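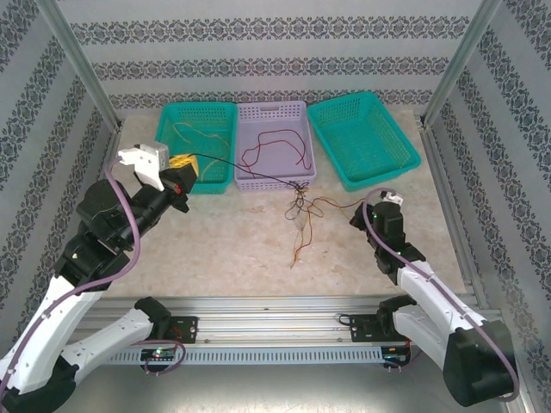

About Kiltier

Hi, I'm Efthymia Vrettos, and I started Kiltier with Thanasis Manolakis because we were both tired of writing the same robot code over and over again at different companies. We make software for two-armed robots. We don't build arms and we don't sell arms – we write the part that looks at the table, decides what to pick up and in what order, and keeps the two sides from banging into each other while they do it.

There are 6 of us now, in a long room on the second floor in Curnside (come up the back stairs, the front door sticks). Most of our customers take things apart or sort them: repair shops, recyclers, a couple of labs. They tend to find us after they've bought good hardware and spent a winter trying to get it to do something useful.

What we make

Bromum is our planner and it's the thing most people come to us for. You give it a job and it works out who does what – left arm holds, right arm pulls, then they trade. It replans while the arms are moving, so if something slides away it doesn't have to stop, go home and think about it from scratch. Thanasis wrote the first version in one very long May and has been rewriting it ever since!

Ene is the perception side. It takes whatever cameras you have, fixed ones or ones on the wrist, and turns them into something Bromum can plan with. Eirini Margaritis runs Ene. She came to us from mapping software, and she's the reason our calibration takes 22 minutes and not a whole afternoon. You can run Ene without Bromum, and a few people do.

We also have a replay tool that never got a proper name. It lines up the camera views, the joint positions and the planner's choices on one timeline, and you can scrub back and forth until you find the moment things went sideways. Customers get it free with either product. I use it more than I use email.

What we're working on now
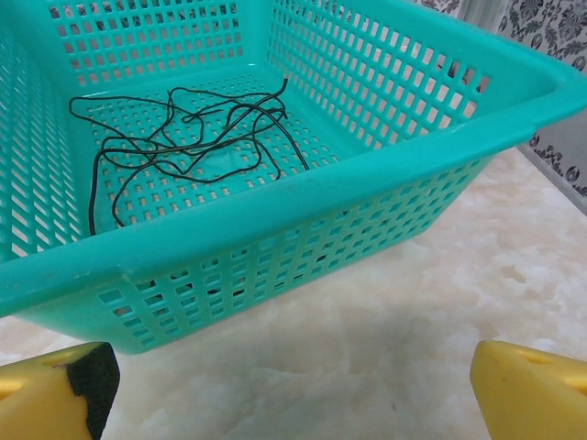 Soft, stringy stuff is the hardest thing we've ever tried to plan for, and it's eating most of our year. A box has a shape and keeps it. A cord has a new shape every time you touch it, and where it crosses itself the software has to work out which strand is on top, or it'll follow the wrong one to the wrong end. Then there's the background. Black cord against turquoise plastic is nice and easy on contrast, but a basket with holes all over the walls and floor gives you edges everywhere, and our early models loved to call a row of holes a piece of cable. Eirini's current version traces the cord first and only then asks what it's lying in, and we like it a lot better.

Yamila Núñez looks after the control loop underneath all this. It runs at 400 cycles a second, and she will tell you (at length, bring a coffee) why the grip force has to be handled there and not up in the planner. Ngozi Okafor does testing and releases. Every change to Bromum or Ene goes through nearly 100 recorded runs before it ships, and then it goes on real arms. She has sent my own code back more times than anyone else's. Fair enough.

Working with us

We like to start small. Send us a description of the job and some footage of your setup, even if it's messy, and one of us will write back with what we think is doable and what isn't. If it looks like a fit we'll set up a trial on your own cell, with your own parts, and you keep the logs whatever you decide. We don't do lifting people, and we don't do food.

We aren't hiring right now, but we do take one intern each summer, usually somebody who likes planning problems and doesn't mind reading other people's C++. Write to me directly for that one and tell me about something you built that didn't work at first.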